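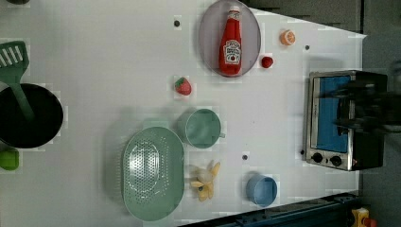 posted by asska_diary | August | filed under: outings

Up at a stupid hour for the open day at Busach. I had signed us up back when it sounded like a good idea, which is how I end up at most things. The car was low on gas, the coffee place by the highway was closed for remodeling, and the parking lot at Busach turned out to be a field with a rope around it. They put a sticker on me at the door with the number 249. I wore it all day and found it on my sleeve at the grocery store tonight.

The first hour was the talk. A man with a clicker explained the history of the building, then the history of the heating in the building. The chairs were the folding kind that bite. I learned that the arm we were going to see is called Isia and that the group who runs it is called Insaurralde, and I wrote both down because I knew I would mix them up. I mixed them up anyway, in front of the woman giving the tour, who was very nice about it.

Then the kitchen. I had pictured a kitchen. It's a white table with holes drilled in it and somebody's toy box tipped out on top. Toy banana, peeled. A strawberry with seeds painted on or molded on, I never got close enough to say. A bottle of ketchup lying down on a gray plate as if it had been served. I have had worse dinners, but only in college.

The star of the whole thing was a toaster oven. Forty of us stood behind a line of tape and watched a big black gripper go to work over it, and I will admit I held my breath like everyone else. It moves faster than I thought it would. For some reason I expected it to creep along like my uncle backing out of a driveway. The boy next to me asked his father if it was going to make toast. The father said he didn't think so. The boy lost interest right there and I don't blame him.

The tour woman said the work is mostly repetition. They set the table, the arm does its job, they set the table again. They had logged 1531 runs as of this morning. I did the same thing with two small children for years and no one ever put up a rope.

I asked what the green spatula in the pot was for. She said stirring. I asked what it stirs. She said nothing yet. Fair enough, I have a whole drawer of those.

There's a yellow thing with a red button down by the rail at the corner of the table, and I spent a good part of the demonstration looking at that instead of the arm. It looked like an emergency stop to me. I would like one for the house. I'd put it by the phone.

Question time ran 17 minutes by the clock on the wall. One man used most of it to describe a dishwasher he had trouble with. Somebody else wanted to know when we could buy one of these, the arm and not the dishwasher, and got a long answer with no year in it. I wanted to ask who picks the toys. I'd like to meet whoever stood in the store and decided on a colander but no forks. I didn't put my hand up in time.

Lunch was sandwiches in a tent, made by people. Egg or turkey. Egg was gone.

Bought a mug on the way out, overpriced, handle a bit small for my fingers. Home by three, feet sore. Dishes from last night still in the sink, so I did those by hand, and the big pot needs to soak until morning.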